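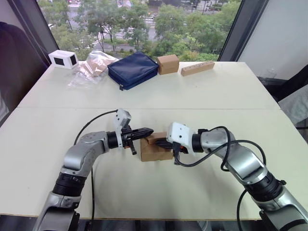
Lahcen Fawzy me soutient qu'une table devant une fenêtre finit toujours en dépotoir, et qu'il vaut mieux la coller au mur du fond. Eh bien non, je ne bougerai rien ! J'adore travailler face aux arbres, avec le passage piéton derrière les feuilles, et tant pis si je lève le nez toutes les 2 minutes.

Ma règle tient en peu de mots : tout ce qui traîne part au bord de la vitre, en rang, et le devant reste pour ce que je fais. La pochette bleu marine à fermeture éclair y a gagné sa place définitive (je l'emmène partout, même chez Benmoussa quand je vais acheter du papier). Le bloc de bois clair percé de petits trous, lui, attend que je lui trouve un métier. Des crayons ? Des pinceaux ? J'hésite depuis février !

Et puis il y a les petites boîtes en carton. J'en garde trop, je le sais, mais celle qui a une encoche devant me plaît énormément : on voit ce qu'il y a dedans sans la soulever, pour les trombones ce serait parfait.

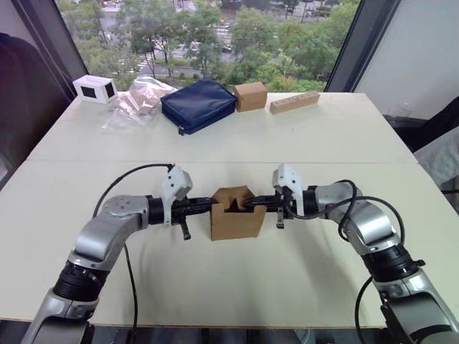 La suite du rangement

Prochaine étape, le sachet transparent et ses morceaux de carton. Je me donne 30 minutes, un thé, et je trie pour de bon. Si vous avez une idée pour le bloc percé, je prends tout !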